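Teleop: unzipping a bat case with two arms, left hand keeps slipping
Posted in: Teaching by hand / remote control

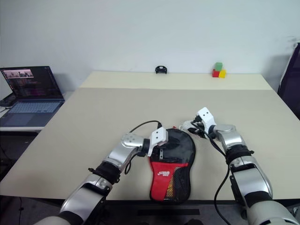

left gripper on the top of the case, right one waiting by the edge

tasar_tom
Right, quick one before I lose the will. Task is the table tennis bat case. Hold it with one arm, get hold of the zip pull with the other, run it round, open the flap. Bat stays in for now.

Driving both arms by remote, leader handles, no headset. Recording everything. Got 268 episodes so far and I'd say I like the first half of maybe none of them. The problem is the hold. Case is flat and a bit squashy at the mesh end, so when I press down with the left the whole thing creeps towards me as soon as the right starts pulling. Then I correct. Then the correction is in the data. Then the policy learns the correction and does it when nothing has moved.

Anyone done zips? Bags, pencil cases, anything. How are you holding the thing down.

grellia_pete
Did a pencil case in August. Hated every minute. We pinched the end fabric instead of pressing. Pressing on cloth is hopeless, it just slides over itself.

Also is your board smooth? Looks smooth.

tasar_tom
Smooth yeah, matt finish. Pinching I tried, the rounded end doesn't give you much to pinch, and I can't feel anything through the handles so I either miss it or crush it.

kettlebell_sue
Put a rubber mat under it. Done. Next question.

grellia_pete
And then it only works on a rubber mat.

kettlebell_sue
So? His table, his mat. Nobody is asking it to unzip things on ice.

Zodwa Mokoena
Going to disagree with Sue a bit. We went the mat route on a folding task and the operators got lazy, me included. You stop holding properly as the mat does it for you. Moved to another bench without one and success went through the floor. If the hold is the hard bit then the hold is what you want to be teaching.

What I'd change first is where the left goes. You've got it up by the zip pull, so both grippers want the same few centimetres. Right has to come in round the side of the left. Try holding down on the red part, handle end, and pull away from it. Then the pull stretches the case against your hold and it can't bunch up.

tasar_tom
Hm. Handle end is near the front edge of the board, the left elbow gets very folded if I go there. Could slide the case back I suppose. There's loads of room behind.

Zodwa Mokoena
Slide it back then. Or turn it. Does it have to start pointing the same way every time? I'd be turning it anyway or you'll get a policy that only knows one case in one spot.

tasar_tom
Been keeping it in one spot on purpose till I get one good run. Don't judge me

old_leadscrew
I'll be the one to say it. Why remote at all. Stand next to it, put the arms in free mode, take hold of the wrists and move them yourself. You feel the zip bite, you feel it snag at the bend. Two hands two arms. I taught a jar lid like that in 4 goes.

grellia_pete
Your own arms end up in every camera view though. Fine if you're only replaying joint positions. Useless if you're training from images, it learns to look for your sleeve.

old_leadscrew
So you record by hand, then play it back with nobody there and film that.

grellia_pete
Playback of a soft thing going slightly different every time. Good luck with that.

old_leadscrew
Worked for the jar.

grellia_pete
Jar is not soft!!

Zodwa Mokoena
You're both sort of right. Hand guiding is good for finding out what the motion wants to be. I do a few by hand on any new task, don't save them, just to learn where the force goes. Then back to the handles. Saves a lot of rubbish episodes.

tasar_tom
That I will try. I honest to god don't know which way this zip wants to be pulled at the start, I've been going straight sideways and it sticks.

kettlebell_sue
Zips want you to follow the teeth. You're pulling sideways and it's a curve at the top. Go along the curve, low, nearly flat to the table. If you lift it jams. Try it with your own fingers and watch your wrist, it turns more than you'd think

tasar_tom
Just did it with my own hand. Yep. Wrist turns loads. I've been keeping the right gripper at the same angle the whole way round like an idiot.

Siyabonga Visser
Late shift here so catching up. Two things.

Padding on the fingers. I can see you've got some white stuff round the right one. What is it? If it's fabric it'll slip on a little pull tab. We use the Grikness finger sleeves, grippy, bit ugly. Or bare fingers for the zip side and padding only on the hold side.

Other thing, throw away the bad ones. 268 with corrections in is worse than 100 clean. We had this argument at work for weeks and ended up training both ways, clean set won easily.

Zodwa Mokoena
Not all corrections are bad. If the case slips for real and you recover, keep it, that's the useful kind. It's the twitchy ones where the operator is just nervous that poison it.

Siyabonga Visser
And how do you tell them apart afterwards, scrubbing video at 2 in the morning?

Zodwa Mokoena
Mark them as you go. Foot pedal. One tap for slip, carry on recording.

Siyabonga Visser
ok a pedal is good. Annoyed I didnt think of that. Still say bin most of it

tasar_tom
Got a pedal, it's currently set to stop recording. Will change it.

The white stuff, bit soft, I'll take it off the right and see. Not sure about buying sleeves yet, trying to do this on what's in the drawer.

mo_at_sithole
can you loop a bit of string through the pull so its bigger? we did that for a toolbag

kettlebell_sue
Oh so string is allowed but my mat isn't

mo_at_sithole
didnt say that lol

grellia_pete
String is cheating AND it flops about. Different place each episode. Leave the tab as is.

tasar_tom
OK plan for tonight. Case moved back, hold on the red end, right finger bare, wrist follows the curve. A few by hand first, unsaved. Pedal for slips. No mat, sorry Sue. Old lot goes in a separate folder, not deleting it yet Siyabonga, I'm not strong enough.

kettlebell_sue
Mat will be waiting for you.

tasar_tom
Update 21 November 2025. Hold on the red end is much better, hardly creeps. Elbow fine once the case was further back. Zip starts nearly every time now but I lose it at the bend, gripper sort of rolls off the tab. Might be me turning too early. Ten more then bed

Zodwa Mokoena
Slow down before the bend and turn while still pulling. Don't stop to turn. If you pause there the policy will pause there, and then sit there.

old_leadscrew
You'd feel that bend by hand you know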